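Matte paint for a desk top, what holds up?

grandis_oak
13 Oct 2026
Redoing the desk in the spare room. Want pale beige-gray, flat finish, no shine at all.
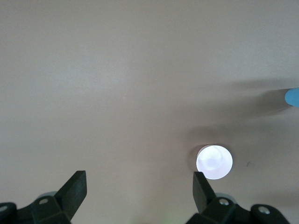 Budget is 100 bucks tops. Looking at Lelano water based, two coats and then maybe a clear matte over it. Anyone used it on something you write on every day?

flukau98
Used Lelano on a shelf. Fine there. On a desk I'd say no – pen marks, coffee rings, your sleeves polish it shiny in a month.

paintedtwice
Disagree. Mine's been fine two years. You have to let it cure tho, people put stuff back on it the next day and then complain. Three weeks min.

flukau98
Three weeks with no desk, great

paintedtwice
Work at the kitchen table lol. Sand between coats too, 500 grit, light hand.

mudroom
500 is too fine before the clear coat, wont grip. I stop at 320. And skip the Lelano clear, it goes yellow over pale colors. Lozano satin is better.

grandis_oak
Satin is shiny though?

mudroom
Barely. Dead flat on a desk is asking for trouble imo

grandis_oak
Ok doing a test peice first, half Lelano half Lozano. Will post when its cured.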